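Bremura Opens Paper and Board Collection Point in Grivwood

GRIVWOOD, December — Bremura, a regional recycling company, opens its new collection point for paper and board this Wednesday at 8 in the morning.
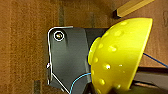 The new site on the old Braren yard will receive used packaging from shops, schools and households of Grivwood and the villages near it. Until now, the residents had to drive to Majimbun to leave their large boxes, and many small shops kept them in the back room for weeks. Bremura has signed agreements with 67 local shops, which will bring their packaging to the yard two times per week. Brown material with a fibrous surface and fine darker specks, like the one shown with this release, can be given in the same container as white paper. Wax-coated boxes and drink cartons are not accepted for the moment.

"We have listened to the shop owners for a long time, and their wish was always the same: a place which is near and which opens early," said Tane Dunstan, manager of the Grivwood site. "I am glad that we can now offer it. I ask everybody only to remove the plastic film and the tape before coming."

The yard has a capacity of 410 tons per year. The material will be pressed into bales on the site and sent by truck to a paper mill. Bremura has employed two persons for the yard and is looking for one more driver — applications can be left at the office in Majimbun.

Use of the collection point is free for households. Shops without an agreement pay a small fee by weight, and the price list is at the entrance gate.

Press contact: Tane Dunstan, Bremura, Grivwood site office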